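How to Set Up a Small Kitchen Work Table

When I moved into the apartment on Drikbridge I had 20 inches of counter beside the stove and no room for a cutting board. A separate table fixed that. The steps below take an afternoon if the table is already in the house.

What you need
A table, a tape measure, a level, felt pads, and a stand or rail for utensils.

Step 1. Pick the spot
Measure the gap first, then the table. Leave enough room to open the oven door all the way and still stand in front of it. Mine ended up 13 inches further from the stove than I had planned, and I'm glad of the space.

Step 2. Level it
Set the level along the long side, then across. Stick felt pads under the short leg until the bubble sits in the middle. Check again after a week - pads flatten.

Step 3. Sort your tools
Put everything from the utensil drawer in one pile. Keep what you used in the last month within reach and put the rest in a box. Lacey Ellwood got hers down to a spatula, a ladle and a whisk, but she mostly makes soup.

Step 4. Hang the tools
A stand with hooks at the top takes up very little of the work surface. Put heavy tools on opposite sides so it doesn't tip, and keep it well away from the burners.

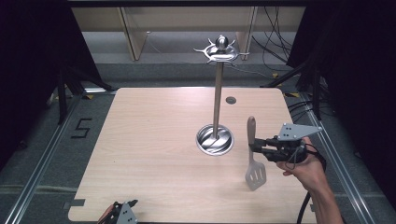
Step 5. Set up a cleaning routine
Wipe with a damp cloth and a drop of dish soap, then dry. Go with the grain if there is one. Skip scouring pads and anything with bleach. Crumbs are easy to miss on a pale top, so run a dry hand over it before rolling out dough.

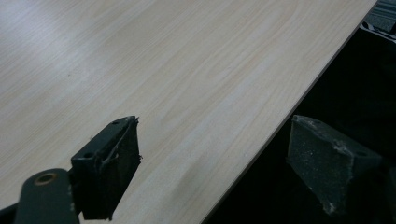 Step 6. Live with it before you buy more
Use the table for 3 weeks before adding shelves or drawers. I had a Nostitz rail in my cart and took it out again. If you still reach for the old drawer, move that tool to the table.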